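Progress report to the Hauksdóttir Fund
Mosquito surveillance and dengue preparedness, Vumunport
29 November 2024
Prepared by Esther Lema

We said we would have traps running in seven neighborhoods by the end of August. We had six. The seventh, Flarnon, held out until the parish council was satisfied that a mosquito trap does not attract mosquitoes, a point on which we could offer only partial comfort. 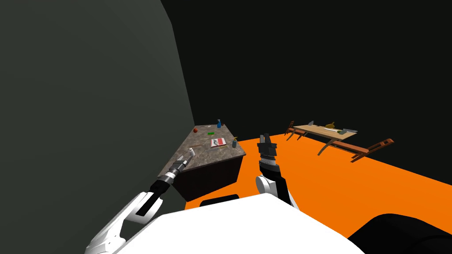 All seven are now checked weekly. Crews have collected 2443 adult mosquitoes, and the lab has found no dengue virus in the pools tested so far. Results come back in nine days on average, against the five we promised you. The delay is mostly the courier, who regards our cooler as a lifestyle choice.

Door-to-door visits went better. We printed 3000 leaflets on emptying standing water and gave out nearly all of them - the rest got rained on, in a bucket.
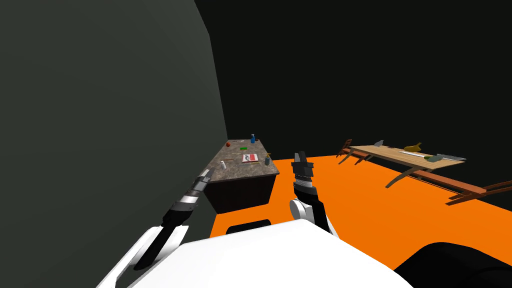 Clinic training is behind. Asger Brøndum has run four of the six sessions on spotting early dengue, and attendance improved sharply once he moved them to lunchtime and stopped mentioning the quiz. The last two are booked for the Memeck clinic.

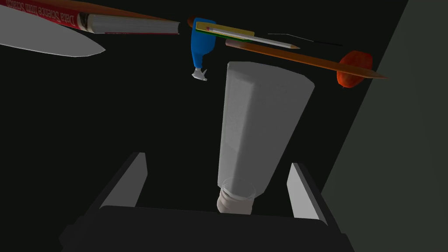 A white tube between two gray gripper fingers.

Spending is slightly under budget, mainly because the second field assistant started late. We would like to carry the unspent salary into next season and put part of it toward a faster courier. A revised budget is attached.
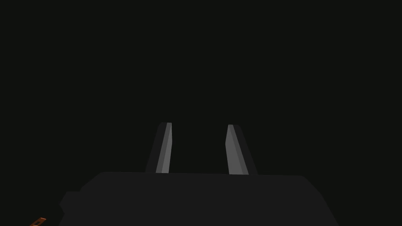 Gripper fingers with an open gap between them.

Still to do before the next report: finish the training, replace the trap in Flarnon that was run over, and agree on a phone number for residents that somebody answers.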